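Diciembre
Por Vasylyna Derkach

En el club de Horkham las camisetas se lavan los lunes por la noche y se doblan a la mañana siguiente, antes de las diez. De eso se encarga Mesfin Sisay, utillero desde que el equipo jugaba en el campo viejo. Por su mesa pasan hasta 300 prendas al mes, contando las de los juveniles, y todas salen dobladas igual: mangas hacia dentro, cuello arriba, número a la vista.

Sisay trabaja de pie. Antes de doblar, estira. Coge la camiseta por las dos mangas, la levanta y tira con firmeza hasta que las costuras de los hombros quedan rectas. El tejido de poliéster casi no se arruga, pero sí se tuerce en la secadora, y una camiseta torcida ya no dobla bien. «Si la costura no va derecha, el resto tampoco», dice.

En Fleltormont, a media hora en coche, Holger Fagerlund hace lo mismo de otra manera. Guarda en casa una colección de 800 camisetas de fútbol, la mayoría compradas de segunda mano, y prefiere enrollarlas. Las mete de pie en cajones bajos, por colores. Los rojos ocupan tres cajones. Las estampaciones antiguas las protege con papel de seda, porque el vinilo se pega a sí mismo en verano.

Fagerlund lava a 30 grados, del revés y sin suavizante. No plancha nunca. Las que tienen mangas de otro color las lava aparte las dos primeras veces, por si el tinte del cuerpo pasa al blanco.

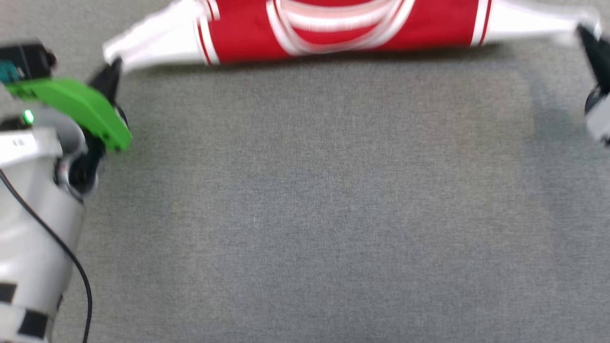 ¿Conviene estirar una camiseta deportiva por las mangas antes de doblarla?
Conviene si se hace un momento y sin forzar las costuras. Para las prendas viejas o con el cuello dado de sí es mejor extenderlas sobre una superficie lisa y alisarlas con la mano.

Sisay usa para el rojo y blanco del primer equipo una tabla de cartón que recortó él mismo, del ancho de una talla M. Las tallas grandes las dobla a ojo. Cuando termina, apila las camisetas por número y las baja al vestuario en dos viajes. El dorsal 4 lleva desde octubre un descosido en el puño izquierdo y sigue pendiente de coser.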